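Slotted benches and small consumables

December 26, 2022

The notes on bench storage have been sitting in a draft since March, so they may as well go up over the holiday. They concern pipette tips, tip boxes and anything else small that ends up on a slotted aluminium table. Readers who work on a flat laminate top can skip to the part about lids.

A slotted table is good for clamping and poor for storage. The slots take T-nuts and nothing else in the normal run of things, but a loose tip of the smaller size will drop into one and lie along the bottom where a cloth doesn't reach. I keep a length of stiff wire with a hook bent into the end for getting them out. A vacuum nozzle works too, provided you don't mind losing the tip.

Tip boxes stand well enough on the slats. The base of a full-height box spans several of them and doesn't rock. Lower boxes are steadier still, and easier to see into from a seated position. Our boxes came from Rendley until the spring and from Stamard afterwards. The Stamard racks have a slightly tighter latch, and the lid has to be lifted at the front edge first or the whole rack comes up with it. Rendley lids lift from either side. I have not found any difference in the tips.

Colour is the only labelling I trust at a distance. Green and blue are distinguishable across the room through a translucent wall, and printed volume marks are not. If you buy from two suppliers, check that they agree on which colour goes with which volume before you put both on the same table. Ours did not, and for 12 days we had two blues.

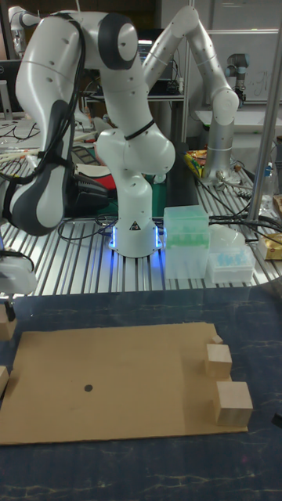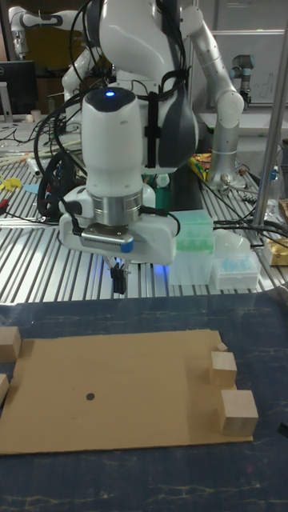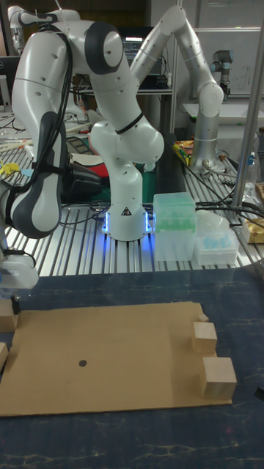 Wanda Castellanos wrote in after reading the draft to say that she would never leave a tip box on a slotted top at all, whatever its height, and that hers go on a tray with a raised lip, two boxes to a tray, with the lids underneath. She has used the same trays for 37 months and has had one go over in that time, when the tray itself was carried off with a box still open. She also objects to the wire hook, on the grounds that it scratches the anodising.

On the tray I think she is right where boxes are moved often. Where they stay in one position for weeks the tray is one more thing to wipe, and the lip gets in the way of a multichannel held low. On the hook I have no defence. I have put heat-shrink over the end.

Lids, then. A detached lid should go behind its box, open side down. Placed in front it gets leant on, and open side up it collects whatever is passing. A domed lid will not stack, so allow it a space of its own. Ours measured 57 mm at the highest point, too tall for the shelf I had meant for it.

Cables are the other half of the problem. A bundle run across the table between boxes will shift when one end is pulled, and a low box weighs very little once it is half empty. I now run them along the slots where there is room, with a tie at each end and slack left in the middle. Adhesive clips do not hold on the slats for long. The Villanueva saddle clips, which take a screw into a T-nut, do hold, and can be moved with a hex key. Buy the wide ones.

Cardboard makes a reasonable temporary surface for small parts. It keeps them from sliding and can be marked with a pen. Cut it square to the table and replace it when the corners lift. A cutting mat lasts longer but costs more, and the Nukus one I bought curled within a fortnight of being stored on its edge. Flat storage only.

Stock at the last check was 332 tips across both colours, excluding those retrieved from the slots, which go straight in the bin.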